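Speaker notes: Transfer credit for community college students, session 2
Speaker: Deming Yuan, registrar's office, Simberg College
Version 2023-06-10

Slide 1. Title
State name and office. Scope is incoming transfer credit only. Dual enrollment is covered by Fouad Nasr in the next session; send those questions to him.

Slide 2. The problem
We reviewed 477 transfer files. In 143 of them, at least one course came in as general elective credit even though the department taught a course with the same content. Elective credit counts toward the total for the degree. It does not satisfy a major requirement, so the student repeats the material.
Pause here. Ask who in the room signs equivalency forms.

Slide 3. Where the credit is lost
Main point: the loss happens at the department step. Our office posts credit within the deadline. The form then waits for a syllabus.
Lab courses are the worst case. A lab and lecture taken as one course at the sending school are often two courses here. The evaluator matches the lecture and leaves the lab open.
Define "open": no decision recorded. It is different from "denied," and the student portal shows both the same way. Rin Hoshino has asked for a separate label.

Slide 4. Engineering and applied science

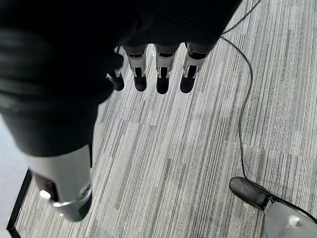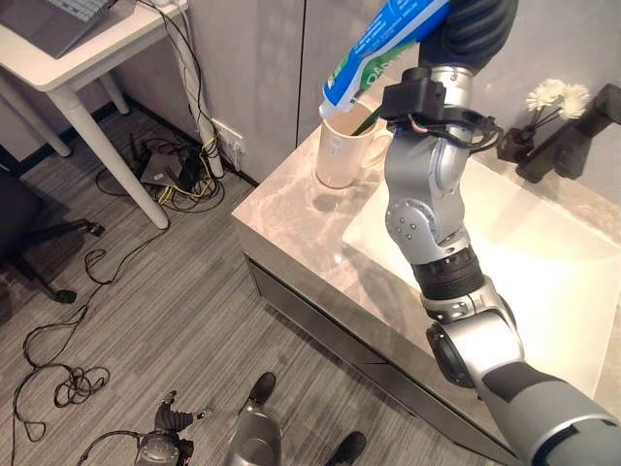
Robotic hand over carpet; robotic hand with a toothpaste tube at a mug.

Project courses have no standard syllabus. Recommend that departments accept a project report plus the grading sheet. Guoqing Cui's department has done this since January and will share its form.
Do not quote approval rates for this group. The sample is nine files.

Slide 5. Proposed rule
Read the text as written: "A course approved once as equivalent shall be treated as equivalent for all later students from the same school, unless the syllabus has changed."
The table now holds nearly 300 pairs. The Bai campus keeps its own table. Merging them needs a common course number field, which Bai does not have yet.
Expected objection: departments lose control. Response: a department may reopen any pair with written notice. Reopening does not affect students already credited.

Slide 6. Appeals
One form, one reader outside the department. Shaohua Xiong drafted the form; copies are by the door.
If short on time, skip to slide 7.

Slide 7. Questions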